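책상 위 물건들의 주소

서랍을 열었을 때 무엇이 나올지 모르는 집이 많다. 충전 케이블 사이에 드라이버가 있고, 그 밑에 어느 조명의 것인지 잊은 리모컨이 있다. 버리기에는 멀쩡하고 늘 꺼내 두기에는 쓸 일이 드문 물건들이다. 이번 호 살림면에서는 이런 작은 물건을 다룬다. 옷이나 책처럼 정리법이 널리 알려진 품목 말고, 어디에도 속하지 않아 책상 한쪽으로 밀려난 것들이다.

편집부는 이 기사를 준비하면서 독자 설문을 돌렸다. 982명이 답했고, 그중 307명이 가장 정리하기 어려운 물건으로 '용도가 서로 다른 작은 전자제품과 부속'을 꼽았다. 옷이 그다음이었고, 종이류가 뒤를 이었다. 답변란에는 비슷한 이야기가 반복됐다. 상자를 사서 넣어 두었는데 상자가 늘어났다, 이름표를 붙였는데 이름표와 내용물이 달라졌다, 정리한 다음 날 다시 꺼냈다.

작은 물건은 왜 모이는가

작은 전자제품은 혼자 들어오는 법이 드물다. 조명을 하나 사면 리모컨과 어댑터, 설명서가 따라온다. 허브를 사면 짧은 케이블이 붙는다. 본체는 제자리를 찾지만 딸린 것은 그렇지 못하다. 처음 상자를 뜯은 자리, 대개 책상이나 식탁 위에 며칠 놓였다가 가까운 서랍으로 들어간다.

공구도 비슷하다. 공구함이 있는 집에서도 드라이버 한 자루는 늘 밖에 나와 있다. 건전지 덮개를 열 때, 안경 나사를 조일 때, 택배 상자의 철심을 뺄 때 쓰기 때문이다. 공구함은 베란다나 신발장에 있고 나사는 책상에서 풀린다. 결국 드라이버는 책상에 산다. 이것을 다시 공구함으로 돌려보내려는 시도는 대부분 오래가지 않는다.

여기에 포장 상자가 더해진다. 단단하고 모양이 반듯한 상자는 버리기 아깝다. 제품을 되팔 때 필요할 것 같고, 무언가를 담기에도 좋아 보인다. 그렇게 남겨 둔 빈 상자가 옷장 위에서 몇 해를 보낸다. 기사에서 권하는 방법은 이 상자를 쓰는 데서 시작한다.

새 수납함을 사기 전에

정리를 마음먹으면 수납함부터 사는 사람이 많다. 순서를 바꾸는 편이 낫다. 무엇이 얼마나 있는지 알기 전에는 맞는 크기를 고를 수 없다. 칸이 스물네 개인 부품함을 사면 스물네 가지로 나누게 되고, 나중에는 어느 칸에 무엇을 넣었는지 찾는 일이 새로 생긴다.

먼저 책상을 비우고 매트나 천을 한 장 깐다. 작은 부속이 굴러가지 않고, 바닥에 긁힌 자국도 남지 않는다. 서랍 하나 분량만 꺼낸다. 집 전체를 한꺼번에 꺼내면 저녁까지 끝나지 않고, 끝나지 않은 물건은 다시 섞여서 들어간다.

꺼낸 것은 종류로 나누기 전에 쓰는 자리로 나눈다. 책상에서 쓰는 것, 침대 옆에서 쓰는 것, 현관에서 쓰는 것. 전자제품은 전자제품끼리, 공구는 공구끼리 모으는 방식은 보기에는 깔끔하지만 쓸 때마다 걸어가야 한다. 같은 자리에서 쓰는 물건이라면 종류가 달라도 한 상자에 있어도 된다.

상자는 높이를 먼저 본다. 옆면이 높은 상자는 리모컨처럼 길쭉한 물건을 세우기에 좋고, 얕은 상자는 동글납작한 물건을 펼쳐 놓기에 좋다. 높은 상자에 작은 것을 쏟아 넣으면 밑에 깔린 것은 없는 물건이 된다. 뚜껑이 붙은 상자는 정리하는 동안 젖혀 두고, 다 넣은 뒤에 닫히는지 확인한다. 닫히지 않으면 넘치는 것이므로 하나를 뺀다.

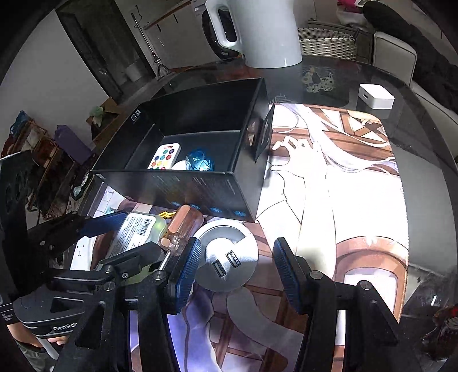 상자에 넣을 것과 밖에 둘 것

색색의 버튼이 줄지어 있는 흰 리모컨은 검은 종이 상자에 들어가 있고, 둥근 은색 USB 허브는 매트 위에 나와 있다. 주황색과 투명한 부분이 섞인 손잡이의 드라이버도 상자 밖이다. 나누는 기준은 손이 가는 횟수로 잡으면 된다. 날마다 쓰는 것은 밖에, 한 주에 한두 번 쓰는 것은 뚜껑을 열면 바로 보이는 곳에, 그보다 뜸한 것은 아래나 뒤에 둔다.

허브는 밖에 두는 물건의 대표다. 상자에 넣으면 꺼내서 쓰고 나서 다시 넣지 않는다. 컴퓨터에서 케이블이 닿는 위치를 정하고, 필요하면 양면테이프로 바닥을 고정한다. 포트가 윗면에 있는 제품은 위에 다른 물건이 얹히지 않도록 주변을 조금 비워야 한다. 원반 모양 허브는 책이나 공책 옆에 두면 밀려나기 쉬우므로 모니터 받침 앞이 무난하다.

드라이버는 세워도 되고 눕혀도 되지만 끝이 향하는 방향을 정해 두는 것이 좋다. 연필꽂이에 꽂을 때는 끝을 아래로 한다. 서랍에 눕힐 때는 끝을 안쪽으로 둔다. 손을 넣었을 때 손잡이가 먼저 잡혀야 한다. 책상용으로는 한 자루면 충분하다. 십자와 일자를 바꿔 끼우는 것이면 더 낫고, 나머지는 공구함에 그대로 둔다.

리모컨은 본체와의 관계가 끊어지면 쓸모가 없어진다. 조명, 선풍기, 스피커의 리모컨은 생김새가 서로 닮은 것이 많아서 두 해만 지나도 짝을 찾기 어렵다. 뒷면에 작은 종이테이프를 붙이고 '침실 조명'처럼 장소와 기기를 적는다. 제조사 이름만 적으면 나중에 도움이 되지 않는다. 오래 쓰지 않을 리모컨은 건전지를 빼고, 뺀 건전지는 따로 모은다.

투명한 용기와 이름표

플라스틱 용기는 속이 보인다는 점에서 종이 상자와 역할이 다르다. 나사, 고무 발, 케이블 묶는 끈처럼 한눈에 종류를 알아봐야 하는 것은 투명한 쪽에 넣는다. 다만 사 올 때 붙어 있던 제품 라벨이 뚜껑을 덮고 있으면 위에서 보았을 때 속이 가려진다. 글씨가 작은 성분표나 바코드는 떼어 내고 쓰는 편이 편하다. 드라이어로 잠시 데운 뒤 모서리부터 천천히 당기면 대체로 깨끗하게 떨어진다. 끈적임이 남으면 식용유를 묻혀 문지르고 주방세제로 닦는다.

다시 붙일 이름표는 짧게 쓴다. '기타'와 '잡동사니'는 쓰지 않기로 한다. 이 두 이름이 붙은 상자는 반드시 가득 찬다. 이름을 정할 수 없는 물건이 있으면 작은 접시 하나에 모아 두고, 한 달 안에 쓴 적이 없으면 내보낼 후보로 넘긴다.

이름표를 붙이는 면도 정해야 한다. 선반에 올릴 상자는 앞면, 서랍에 넣을 상자는 윗면이다. 인쇄가 들어간 포장 상자를 다시 쓸 때는 원래 글씨와 헷갈리지 않게 흰 종이를 네모로 잘라 붙인다. 글씨는 굵은 펜으로 쓴다. 라벨 프린터가 있으면 보기 좋지만, 내용물이 바뀌었을 때 바로 고쳐 쓸 수 있는 쪽은 손글씨다.

장식품은 따로 센다

크리스털 모양 장식이나 조약돌, 여행지에서 산 작은 기념품은 쓰임새로 나눌 수 없다. 자주 쓰느냐고 물으면 전부 버려야 하는 물건이 된다. 그래서 장식품에는 다른 기준을 쓴다. 볼 것인지, 보관할 것인지만 정한다.

볼 것은 눈높이 가까이에 올리고, 한 선반에 올리는 범위를 미리 정한다. 자리가 차면 하나를 내리고 하나를 올린다. 보관할 것은 부드러운 종이로 한 번 감싸서 상자에 넣는다. 각이 많은 장식은 리모컨이나 공구와 닿으면 모서리에 흠이 생길 수 있으니 사이에 천을 끼우거나 칸을 나눈다. 두꺼운 종이를 상자 폭에 맞춰 접어 세우면 칸막이가 된다.

편집부가 써 본 수납 용품

편집부는 지난 12월부터 책상용 수납 용품을 여러 가지 썼다. 그중 지금도 책상에 남아 있는 것은 많지 않다. Lunis의 접이식 칸막이는 재활용 상자에 넣기 좋았다. 폭을 늘리고 줄일 수 있어 상자 모양을 가리지 않는다. 다만 낮은 상자에서는 위로 튀어나와 뚜껑이 닫히지 않았다.

Farley의 펠트 매트는 정리할 때 까는 용도로 샀다가 그대로 책상 매트가 됐다. 작은 나사가 튀지 않는 점은 좋고, 먼지가 잘 붙는 점은 아쉽다. 일주일에 한 번은 테이프 클리너로 밀어야 한다. Dreßler의 연필꽂이는 바닥이 무거워 드라이버를 꽂아도 넘어지지 않는다. 입구가 좁아서 손잡이가 굵은 드라이버는 하나만 들어간다.

Skiduvville의 이름표 묶음은 111장이 한 통에 들어 있다. 한 집에서 쓰기에는 많은 양이다. 접착력이 약한 편이라 종이 상자에서는 모서리가 들뜨고, 플라스틱 용기에서는 잘 붙어 있었다. 이름표를 자주 바꾸는 사람에게는 약한 접착력이 장점일 수 있다.

넣은 다음에 할 일

상자에 넣었다고 끝나지 않는다. 처음 두 주 동안은 물건이 원래 있던 자리로 돌아가려고 한다. 상자에 넣은 것을 세 번 이상 꺼냈다면 자리가 틀린 것이니 밖으로 옮긴다. 반대로 밖에 둔 것을 한 번도 만지지 않았다면 안으로 넣는다. 이 과정을 거치고 나면 자리가 대체로 굳는다.

가족이 함께 쓰는 책상이라면 위치를 말로 알려 준다. 이름표만 붙여 두고 알아서 찾기를 기대하면 며칠 뒤 드라이버가 주방에서 나온다. 아이가 있는 집은 작은 부속과 건전지를 손이 닿지 않는 높이에 두고, 단추형 전지는 뚜껑이 잠기는 용기에 넣는다.

점검은 계절이 바뀔 때 한 번이면 된다. 상자를 열어 바닥에 무엇이 깔려 있는지 본다. 본체가 없어진 리모컨과 규격이 맞지 않는 어댑터는 이때 내보낸다. 소형 전자제품과 부속은 일반 쓰레기에 넣지 말고 거주지의 수거 기준을 확인해 전용 수거함에 넣는다. 건전지도 따로 모아서 내놓는다.

독자 사연을 받습니다

지난 호의 옷장 정리 기사에는 사연과 질문이 모두 2343건 들어왔다. 일일이 답하지는 못했지만 되풀이되는 질문은 이번 기사에 나누어 실었다. 다음 호에서는 현관 수납장을 다룬다. 우산, 장바구니, 택배용 칼처럼 문 앞에 쌓이는 물건을 어떻게 두고 있는지 4월 17일까지 편집부로 보내 주시면 골라서 싣는다. 정리하기 전의 모습도 좋다.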